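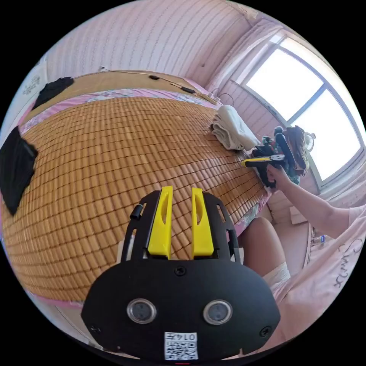
Inês Dernow, operadora de recolha na Kanus
19 de março de 2026

Pesquisar no site Procurar

O quarto, a garra e a esteira

A garra preta com os dois dedos amarelos é a minha ferramenta de trabalho, e o quarto cor-de-rosa é dos meus sítios preferidos (a luz daquela janela!). A esteira de bambu por cima da cama dá um fundo bonito, e há sempre tralha para arrumar: aqui uma toalha branca dobrada, um saco castanho, mais umas coisas escuras ao monte e uma mão com uma ferramenta de cabo amarelo e preto. Ah, e a ventoinha branca pequenina no parapeito, de que gosto muito.

Pediram-me para abrir a galeria da equipa e eu disse logo que sim, depois fiquei uma tarde inteira a olhar para a página em branco. Então vai assim, como quem conta ao almoço.

Entrei na Kanus para fazer inventário. Passava os dias a conferir prateleiras e a escrever códigos numa folha, até que o armazém recebeu o sistema da Henanov e a contagem passou a fazer-se sozinha durante a noite. Tive medo, claro que tive! Éramos 37 no turno e ao café só se falava disso. Uns foram para a expedição, outros saíram, e eu vim parar à recolha, a pegar em coisas de casa com uma garra na mão para que os robôs aprendam com os nossos movimentos.

O que mudou para mim? O corpo, primeiro. Antes doíam-me os pés, agora é o pulso, e já pedi à chefia uma pausa a sério entre sessões (temos 2 por turno, a meio da manhã e a meio da tarde, e sabem a pouco). Depois, a maneira de mexer nas coisas. Com a garra não dá para ir às cegas, é preciso pensar onde se fecham os dedos, e dou por mim em casa a pegar na chávena devagarinho, como se estivesse a gravar.

Em janeiro fizemos 967 gravações válidas. A meta era 2.000, por isso imaginem as reuniões... O que mais nos atrasa são as repetições: um dedo que escorrega, um pano que fica mal apanhado, e lá vamos nós outra vez. Eu preferia que a meta contasse também as repetidas, porque o trabalho é o mesmo, e vou continuar a dizê-lo até alguém se cansar de me ouvir.

Também há a parte boa. Trabalho sentada quando quero, converso mais com os colegas e já me perguntam a opinião sobre as tarefas novas, coisa que no inventário nunca aconteceu. Se daqui a uns anos a máquina arrumar isto tudo sem mim, não sei o que vou sentir. Para já pedi formação em revisão de gravações e estou à espera da resposta.

Galerias recentes
Armazém Henanov: o turno da noite
Dwivedi, a bancada de reparações
Expedição: antes e depois dos tapetes

Usamos cookies para melhorar a sua visita. Aceitar Recusar Definições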